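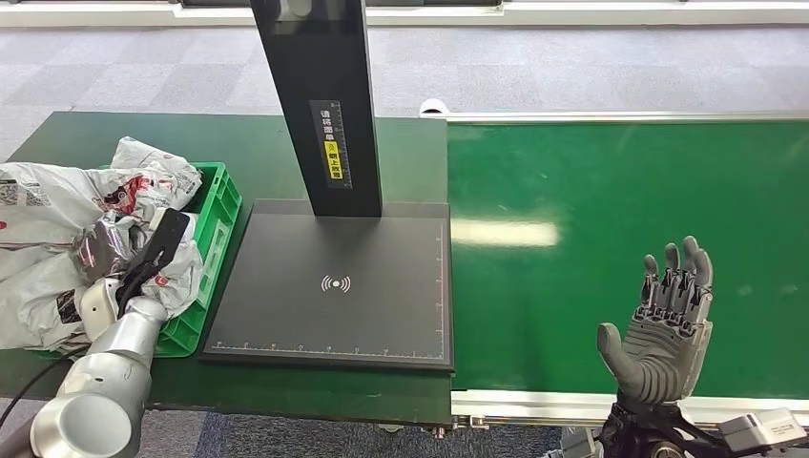 Bolsas de envío de plástico blanco en un cajón verde, junto a una estación de escaneado.

Peltura abre en julio una red de 80 puntos de recogida para devoluciones del comercio textil

El servicio permitirá entregar prendas sin caja ni etiqueta impresa y agrupará los envíos en el centro de clasificación de Stutorden

Peltura, empresa dedicada a la gestión de devoluciones para el comercio electrónico, pondrá en marcha en julio una red de 80 puntos de recogida en establecimientos de proximidad. La iniciativa se desarrolla en colaboración con el operador de transporte Cudden y con la cadena de papelerías Farahani, que aportará la mayor parte de los locales adheridos en esta primera fase.

El nuevo servicio se dirige a las tiendas en línea de ropa, calzado y complementos. El comprador solicitará la devolución en la página del comercio, recibirá un código en su teléfono y entregará la prenda en el mostrador. El personal del establecimiento emitirá el resguardo en el momento. Los artículos de pequeño volumen se admitirán en su bolsa de envío original, siempre que pueda cerrarse de nuevo; en los demás casos, el punto de recogida facilitará una bolsa sin coste para el cliente.

«Las marcas con las que trabajamos nos pedían desde hace tiempo una alternativa a la recogida a domicilio, que obliga al cliente a esperar en casa durante una franja horaria muy amplia», ha señalado Ditte Hallgrímsson, directora general de Peltura. «La devolución forma parte de la compra y debe resolverse con la misma facilidad».

Durante la fase piloto, desarrollada la pasada primavera con 308 comercios, los puntos participantes tramitaron 3000 devoluciones. A partir de esa experiencia se han introducido varios cambios en el procedimiento, entre ellos la ampliación del plazo de entrega una vez generado el código y la posibilidad de incluir en una misma bolsa artículos de pedidos distintos, siempre que procedan del mismo vendedor.

Los envíos se concentrarán en Stutorden, donde Peltura dispone de su centro de clasificación. Cudden efectuará la recogida en los establecimientos todos los días laborables y añadirá una ruta los domingos para los locales que abran en esa jornada. Una vez comprobado el contenido, el comercio recibirá un aviso para tramitar el reembolso.

Takeshi Katayama, responsable de operaciones de Cudden, ha destacado que la agrupación de los envíos reducirá el número de paradas en los cascos urbanos. «Una furgoneta que recoge en un solo mostrador lo que antes estaba repartido por todo un barrio circula menos y sale antes hacia Stutorden», ha explicado.

Por su parte, Sepehr Salehi, director comercial de Farahani, ha indicado que los establecimientos percibirán una compensación por cada devolución tramitada y que su personal ha recibido formación específica sobre el uso de la aplicación y la atención de incidencias.

El acuerdo entre las tres compañías contempla además un programa de recuperación de embalajes. Las bolsas de plástico que no puedan reutilizarse se separarán para su entrega a un gestor autorizado. Peltura publicará los resultados del programa en su próxima memoria anual.

Los comercios interesados en incorporarse al servicio pueden solicitarlo a través del área profesional de la página web de Peltura. La empresa prevé alcanzar los 300 puntos de recogida al término de la segunda fase, cuyo calendario se comunicará más adelante.

Sobre Peltura
Peltura presta servicios de recepción, revisión y reacondicionamiento de devoluciones a comercios electrónicos de moda y hogar. Tiene su sede y su centro de clasificación en Stutorden.

Contacto para medios de comunicación
Keyvan Kiani
Departamento de Comunicación de Peltura
Atención a la prensa de lunes a viernes, de 9.00 a 14.00 horas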